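Replacing a countertop microwave, worth spending more?

toastrack34
Moved into a rental in March and I'm finally getting serious about the kitchen. I've been going back and forth on a plain white microwave vs. one of those combo oven things. My budget is 120 bucks, tops!

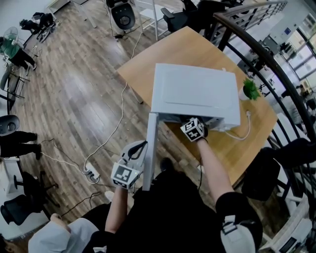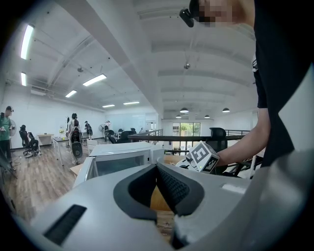 Anyway, the combo I like is the Saltico, but it's 300 and I mostly reheat soup (and popcorn, okay, a lot of popcorn). Talk me out of it?

michiels_fan
Get the combo. I've had mine for years and I hardly touch the big oven anymore, even for chicken thighs.

Plurel
Disagree, sorry. Combos do two jobs and they're so-so at both. Mine took forever to brown anything and the fan was LOUD. Buy the cheap one and put the rest toward a good toaster oven.

michiels_fan
Which model though? The older Troviston ones were loud, the new ones aren't.

Plurel
Older Troviston, yeah. Fair. Still wouldn't pay 300 for soup.

toastrack34
Ha, okay, leaning cheap. Does wattage matter much for popcorn?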